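Homa Bench Project: equipment planning gallery

Contents: Introduction / The sorting tray / Arm and mounting / Cameras / Gripper spares / Room and power / What we still have to decide

Introduction

Homa is a small robotics workshop in Dindwood. We are replacing our oldest test bench next year and have been asked to show the work it has to do before any money is committed. This page goes with the costings. The gallery comes first, followed by notes on each part of the order. Prices are in pounds and include VAT unless the note says otherwise.

The jobs are household ones: moving small things about on a kitchen worktop, lifting them out of a tray, putting them back. None of it is heavy work. The trouble for the budget is variety. A bench that only had to pick up one kind of block could be bought for much less.

The total we are asking for is £3,501. It is made up of £1,556 for the arm and its mounting and £1,791 for cameras, lighting and a computer, which leaves £154 for trays, spare fingers and fixings.

Gallery

The sorting tray

The mix is kept small and awkward on purpose: two dimpled balls, a lumpy brown piece, a long tan one and a flat grey cutout. The tray is a cheap item and we would buy three more in the same orange-red, so that results from one bench can be set against another.

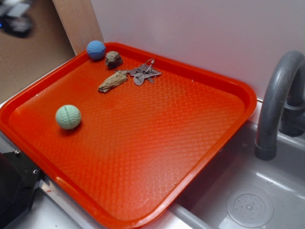 Arm and mounting

We had quotes from Wisier and McAlister. Both offered an arm with enough reach for a tray on a worktop beside a sink. Wisier was cheaper on the arm alone, but its base plate was extra and so was delivery. McAlister included both and came out at £1,556, and that is the figure in the request.

The payload on either arm is well above what we need. Reach matters more. An object in the far corner of a tray has to be approached from above, and an arm at full stretch tends to come in at a slant. Flat pieces suffer most from this. Please don't let anyone talk us into a shorter model to save money.

The base should bolt through the worktop. Clamps were tried on the old bench and had to be tightened every morning.

Cameras

Two are needed for each bench, one fixed and one on the wrist. The fixed camera should see the whole tray and some of the area next to it. We have priced a mid-range pair with proper locking cables. The cheaper pair used a plug that worked loose whenever the arm moved quickly.

Lighting is in the same line of the budget. A glossy rim gives off bright highlights under a bare bulb, and a textured tray floor can do the same, so we have allowed for two diffused panels. If the total has to come down, one panel would do for a start.

The computer is the largest part of the £1,791. Aroha Bright has checked the specification against the software we use now and is happy with it. A faster one would be nice to have but is not in this request.

Gripper spares

Soft fingertips wear out. Balls are easy on them, rough pieces are not. On the present bench a set lasts 30 working days, and we would like to hold four sets in the cupboard at all times. They are sold singly or in packs of ten. Buy the packs.

Spare objects cost very little and most come from toy shops and garden centres. Put the receipts in the equipment folder and mark them "tray items", otherwise they end up under stationery.

Room and power

The new bench would go into the practice kitchen at Dindwood. The sink and tap will stay, as clearing things from beside a basin is one of the tasks we are paid to work on. That has two effects on the order. Power sockets need to be on the side away from the tap, and the arm's cable has to run behind the worktop.

We have a price from an electrician for moving one double socket. It comes out of the building budget and is not included in the figures above.

Delivery on the arm is quoted at six weeks from order. An order placed in December would probably slip because McAlister closes its warehouse over the holiday.

What we still have to decide

Whether to take the three-year service plan on the arm. It is not in the total. The one-year warranty is.

Whether the old bench is sold or kept for training new staff. Aroha would like to keep it. It would need a new controller within the year.

Whether trays should be fixed down. At present they sit on the worktop and can be set at any angle, which makes the task harder and closer to a real kitchen. Fixing brackets would cost £18 a bench.

Comments on the figures should go to Aroha Bright at the Dindwood office. The full quotes from both suppliers are in the equipment folder.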